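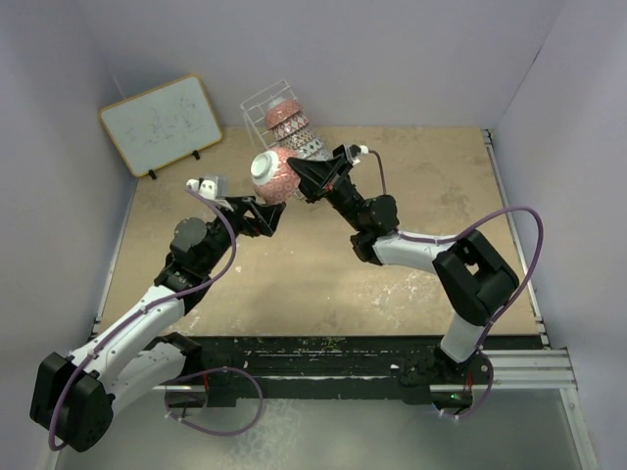
House rules for a two-arm bench

2021-01-20

I promised Baoshan Shen I would write down the rules we use on our bench, so he can copy them for the one he is setting up at Clodbridge. They grew out of small accidents and a long argument with Ansel Hutchins about cables.

First, the handover. When one arm passes something to the other, the arm that holds the object stands still. It stops, it waits, and the second arm does all the approaching. We used to let both move and meet in the middle. It saved a little time and chipped a bowl. The holding arm presents the object tilted, with the rim toward the other gripper, and it does not let go until the second arm has closed and held for a full count. If the second arm closes on nothing, it backs straight out the way it came.

Second, cables. The camera on each wrist has a cable that runs back along the arm. Ansel wants them tight. I want slack, and on this bench I won. A tight cable looks tidy until the wrist turns all the way over, and then it pulls on the connector. Clip it along the links, leave the loops at the joints, and leave more near the base than you think you need. Loops are allowed to hang off the front. They are not allowed to lie on the work surface. Before the first run of the day, move each arm by hand through its whole range and watch the cable the entire time.

Third, the work surface. Only the things the task needs go on it. For the bowl task that means the dish rack and the bowls. Our whiteboard also lives at the back, and Ansel has pointed out that this breaks the rule. He is right. If you keep one, put it where neither arm can reach it, and don't move it between runs. Stains and scuffs on the board are fine. Do not swap the board halfway through a set.

Fourth, hands. No one reaches inside the walls while the arms are powered. A paused program is still a powered arm. I took this one from Peeters, where I worked before, and it is the only rule here I will not discuss.

Fifth, speed. New programs run at 20 percent until they have finished a full pass without a stop. Then you may raise it. If you change the gripper fingers, go back to 20.

Sixth, the log. Write down every stop, even the silly ones. We are at run 1222 and the log has 43 stops in it. Most of them are bad grips on the rim, which I would not have guessed from memory.

I still don't have a good rule for who decides when a bowl is too chipped to use. At Skotden they had a drawer for them. Ours go back in the rack until somebody complains.

Baoshan, the clips are the small white ones. I'll bring you a bag in March.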